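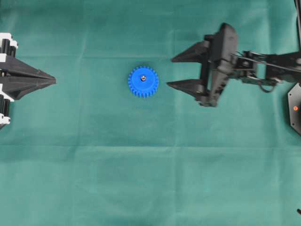

A blue plastic gear on green cloth at Konelar's workshop in Fostton.

Konelar wants Fostton residents to stop throwing out mixers, blinds and garage door openers over one stripped gear. Starting in June, the company says, anyone can order a printed plastic replacement from a list of 859 parts for a flat $30. It calls the service Vidon and promises the gears will last as long as the ones they replace.

That last part is hard to check. Asked for test results, Konelar sent a one-page summary saying that 100 sample gears had been run for 100 hours each and that all of them passed. The page doesn't say what load they carried, what kind of machine they were turning in, or what would have counted as a failure. A spokesperson said a fuller report was being prepared and would not give a date for it.

Annick Wong has repaired small appliances on Imhof Street for most of her working life and has fitted printed gears before. She isn't against them.

"For a window blind, sure, go ahead," she said. "In a bread mixer you've got heat and grease and a motor that doesn't care. I've had them back in the shop inside a month with half the teeth gone."

She also wonders about the price. A factory gear for a common hand mixer costs her a few dollars when she can get one, she said, and the parts people can't find tend to be missing from lists like Konelar's too.

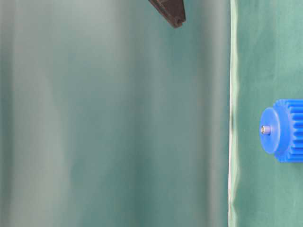 Fit is the other open question. Konelar says customers can mail in a broken gear and have a match made, with every finished part checked for size before it goes out. How that check is done was left vague. The green fabric in the workshop is creased, and along one pale edge it puckers into small wrinkles, so one hopes the measuring gets done on something flatter. The company said only that its methods were "appropriate to the part." Wong said a gear that is off by a hair will still turn, and will make a noise that sends the owner back to her counter.

Refunds are offered on gears that don't fit. Gears that wear out are covered for a period Konelar has yet to announce, and damage to the appliance itself isn't covered at all, according to the draft terms on its order page.

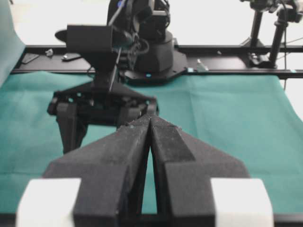 Teal-green cloth covers the work surface at the Fostton workshop.

Orders open in June. Wong said she plans to buy one gear, put it in her own mixer and keep the receipt.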